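Nindero Robotics -- Elwood Site
Call for participants: bimanual handling open day

Posted February 11, 2019

Nindero is looking for 45 participants for an open day at its Elwood site in May. Attendees observe two-arm handling runs at close range, operate the Ralov bench for one session and complete a written assessment. The work concerns small and flat parts: picking, holding and passing from one arm to the other. Fine items are gripped between waffle-patterned fingertips.
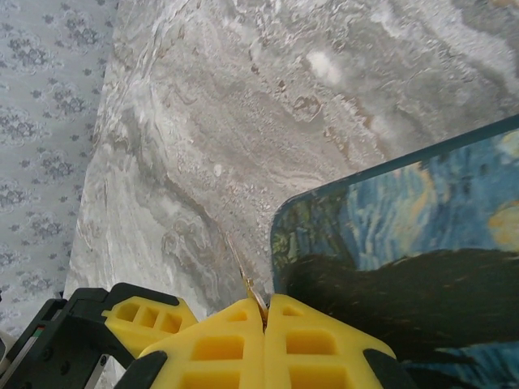 Who should apply

Technicians, line operators, maintenance staff and students in a technical program. Prior robot experience is not required. Applicants must be 18 or older and able to stand for one session of 57 minutes. Two places per group are reserved for applicants with electronics assembly experience.

What the day involves

Participants work in groups of 4. Each group receives a safety briefing, watches a demonstration run and then takes turns at the controls. Both arms are mounted on a common front rail and share one work surface. Most exercises end with the two grippers at the same part -- alignment is the main point of the assessment.

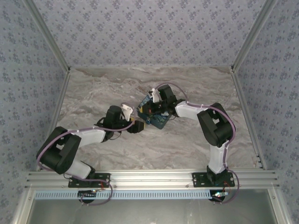
Ralov bench: circuit board held by the right arm, left gripper alongside.

Operators are asked to record grip position, approach angle and any contact between the arms. Forms are supplied. Results are reported by group only.
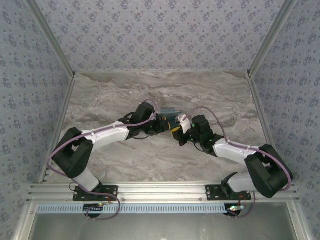
Sessions are run by Nindero staff with support from Ruangrit, which prepares the assessment forms. Closed shoes are mandatory. Long hair must be tied back, and loose jewelry is not permitted at the bench.

Payment and application

Participants who complete the full day receive a fixed payment. Travel within the county is reimbursed on presentation of receipts. To apply, send a statement of no more than 2000 characters to the Elwood site office, marked "Open day -- Ralov". State your current occupation and any session times you cannot attend. Places are confirmed in writing.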